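Folding notes, Endwood flat, bedroom. May, started 9:20 in the morning.

Second pass at the Plato fold, the one from the Kaewmanee handout that is supposed to work on "any upper garment." I have doubts about the word any. The handout shows it on a stiff T-shirt with short sleeves, on a bare table, and every fold comes out square. We do our folding on beds, like most people.

Claim as written: 3 folds, 20 seconds, same finished size every time. Lay the garment face down, fold each sleeve straight across the back, then bring the hem up to the neck. The fold across the middle counts as one, both sleeves together count as one, and then a final one in half. So it's four if you count the sleeves separately, which I do.

Did the first run on the dark red long-sleeve. Spread it on top of the heart quilt without smoothing the quilt first, on purpose. The sleeves are where I expected trouble. On a short sleeve you flip it in and forget it. A long sleeve laid straight across goes past the opposite side of the body, and the handout has no line about what to do then. I doubled it back on itself. Someone else might tuck it down toward the hem. Both are reasonable and they give different thicknesses, so there goes "same finished size."
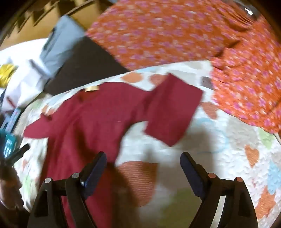
Getting the thing flat took longer than folding it. A quilt gives under your hand, so when you press one part down the part next to it lifts. I also had it lying on the diagonal and had to decide whether to turn the garment or walk to the other side of the bed. Turned it. Lost one sleeve doing that and had to lay it out again. None of this is in the 20 seconds, I'm sure. I think their clock starts once everything is already perfect.

Results for the red one: 2 tries. First came out wider at the neck end than at the hem. Second was fine, about what I'd get doing it my usual way. Stood it on edge and it leaned, then opened up.

Next up, the orange flowered fabric. Not going to force the method on it, just halves and halves again, for comparison. If plain halves stand up better than the Plato fold, I'd like that written down before anybody prints the handout for the Modemton closet.

Other things to settle:

- Face up or face down. The handout says down, the drawing on it looks like up to me.
- Where the size figure comes from. It says 179 garments tested. No list of what they were. If they were all T-shirts, it tells us very little.
- Try the same red one on the kitchen table, same person, to see how much of this is the bed.

Leaving the old fold on the shelf instructions for now. Would want to see a sweater done before changing anything. Pillows can go back once the quilt is clear.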